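Tips from a Home Arm Build, Kitchen Edition
Posted 7/5/21 in Workshop & Kitchen Tips

A few of you asked how the kitchen arm is coming along, and what I'd do differently if I started over. Quite a lot! So I've pulled the useful bits out of my notebook and put them in some kind of order. If you're building a small arm to work at a counter (or talking yourself into it, like I was back in December) maybe you'll skip a few of my detours.

Make the base boring

My first base was a nice piece of scrap maple with two clamps, and it looked great until the arm reached all the way out and the whole thing leaned like a drunk. I swapped it for a steel plate from the shop's offcut bin, with rubber matting glued underneath, and the lean went away. Use contact cement for the matting. I tried double-sided tape first and it crept sideways overnight.

Amarachi Briggs told me to check the base with a level before every session and I ignored her for weeks. Check the base with a level before every session.

Label both ends of every cable

Masking tape and a fine marker will do. Fold the tape over itself so it makes a little flag, and write the joint name on it, plus the port. I used numbers only at first and then lost the list of what the numbers meant. Leave a loose loop at each joint, big enough that the arm can go to its limits without tugging, and move the arm by hand through its whole range with the power off before you tie anything down. I put hook-and-loop straps on mine and kept zip ties for the very last day. I must have cut off 400 of the things before I learned that.

The controller is a Mollow board that Ese Balogun had left over from another job, and it's been fine. The screw terminals are tiny, so buy the right screwdriver and then hide it from everyone else in the shop.

Fingers: start longer than you think

Short fingers are stiffer and easier to print. They're also hopeless over a deep pot, because the wrist gets to the rim before the fingertips get to the food. I went up in length a little at a time and stopped when the tips started to wobble on a wooden spoon. Wrap the tips in something grippy. Silicone tape works well and peels off when it gets greasy, and you can wash your hands of the whole business (literally, it's sticky stuff).

Print two spare pairs before you need them! I broke a finger on a cabinet door nine minutes before I'd promised to show my sister the thing working.

Practice cold

Everything we do at the stove, we do with the burners off. Modupe Iyamu made that the shop rule, and she's right. Beans in a pan will teach you plenty about stirring. Dried chickpeas are better than rice, and you'll find fewer of them in your socks. Keep a hand near the stop switch, and mount that switch on your side of the counter so you never reach past the arm to get it.

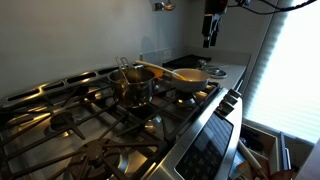
Handle angles gave me more trouble than any of the wiring. A person just grabs a spatula wherever it happens to be, but my arm likes it to be in more or less the same spot each time, so now I set things up before a run the way a fussy cook would. I lay the wooden spatula across the white frying pan with its long handle pointing back toward the saucepan, and I stand the tongs up in the saucepan. Those looped wire ends only come up a little past the rim, so for tongs I have the fingers come straight down from above. Coming in from the side was a disaster, and a loud one.

Shiny steel will fool your camera

A polished pot is basically a mirror, and a brushed cooktop by a bright window isn't much better. Close the blinds, then move a lamp around until the worst of the glare goes. I tried a matte spray on an old pot and it worked, but that pot is now retired from soup forever. If your software lets you mark a spot by hand, do that for the rim of anything polished and save yourself an evening.

Save your settings with a note

My config file is up to version 803 (I save a lot, okay?) and for a long time the only note on any of them was "better." Write down what you changed and which pan you were using. Five words is plenty.

Next up is a softer grip for eggs. Aminu Tijani has some foam he wants me to try, and I have a carton nearing its date. If you've had luck with eggs, leave me a comment with what you put on the fingertips.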